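Sidra Pirzada has spent most of the winter replacing the fingers on one arm and writing down what happened. She runs the manipulation bench at Dahlgren, a test lab in Turkville that evaluates end effectors for small integrators, and she agreed to go through the comparison she closed out in January: two parallel grippers, three camera positions and two versions of the same controller.

The shortlist began with five grippers and dropped to two on paper. "We threw out anything that needed air," Pirzada said. "After that it was stroke, finger geometry and whether the driver would hold a steady update rate." The two left were the Flirnach, a linkage gripper, and the Fallness, a lighter unit with a shorter stroke.
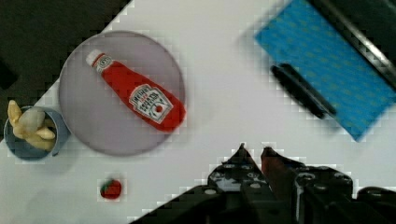
Wrist camera placement took more time than the grippers did. A camera close to the fingers gives good detail at the moment of contact, but it gives up a lot of the image to hardware. Pirzada keeps a set of wrist views for this discussion and points to the bottom of one, where the black fingers and the bolted linkage behind them take up the corner while the toy strawberry and the ketchup bottle on its plate stay clear. "Those pixels are gone for the policy," she said. "You can crop them, but then you lose the fingertips, and the fingertips are what you mounted the camera for." Her group settled on a mount tilted 19 degrees from the approach axis. Less tilt hid the gap between the fingers at full opening, and more tilt pushed the far half of the table out of view.

The trial count was fixed in advance at 178 per configuration. Torbjørn Aasen, who wrote the logging code, wanted more. "I asked for 2000 across the board," Aasen said. "We had the disk space. We did not have the people to reset the table." Resets were done by hand from a printed layout, and a trial was void if an object sat outside its marked tolerance. The Flirnach set finished with 169 valid trials. The missing nine were dropped, and the report says so in a footnote.
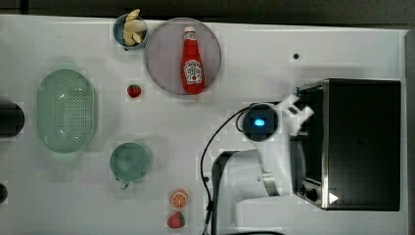
Reading time: 3 min

Pirzada considers the toaster oven the most useful object on the bench. Small items test closing force and finger shape, and most grippers now handle them well enough that the scores bunch together. An appliance door has a fixed hinge, so any error in the wrist path shows up as side load on the fingers. "A strawberry moves out of your way," she said. "A hinge does not. If the controller is a little wrong, you read it in the motor current."

That was where the two controller versions separated. The older one followed position targets and treated contact as a disturbance. The newer one allowed some compliance at the wrist. On loose objects Aasen could find no difference he was willing to defend. On the door, the older version stopped on overcurrent often enough that the group shortened its pull distance and reran the block from the start.

Cable routing also came up. The wrist camera cable has to have enough slack for full rotation, and slack ends up somewhere. With the first routing the loop dropped into the side camera's view of the fingertips at low wrist angles. Chia-jung Cheung, the bench technician, moved the clip twice and then wrote the position into the setup sheet - a change that altered the side camera results more than swapping the lens had. 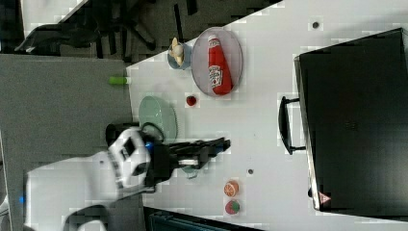
On the overhead camera, Pirzada is less settled. It gives the best account of where everything is on the table and the worst account of height. An arm reaching over a bowl hides the bowl, and a fingertip just above the surface looks much the same as one touching it. The side view recovers height but loses whatever is behind the arm. She would keep both if the network could carry them at full rate. On the present switch it cannot, and one stream has to run at half.

Asked which gripper she would buy, she declined to name one for general use. For door and handle work she prefers the Flirnach, for its stroke. For small parts she would take the Fallness and accept the regrip rate. Neither set of fingers lasted the full series without a change of pads, and the pad material is the subject of the next round.

"The camera mount stays as it is," she said. "I am not doing that part again."

Related

Choosing a tilt angle for wrist cameras
Saqib Talpur on reset procedures for tabletop trials
Finger pads: what we measured and what we left out
Ronja Kristiansen: logging motor current without dropping samples
Two controllers, one hinge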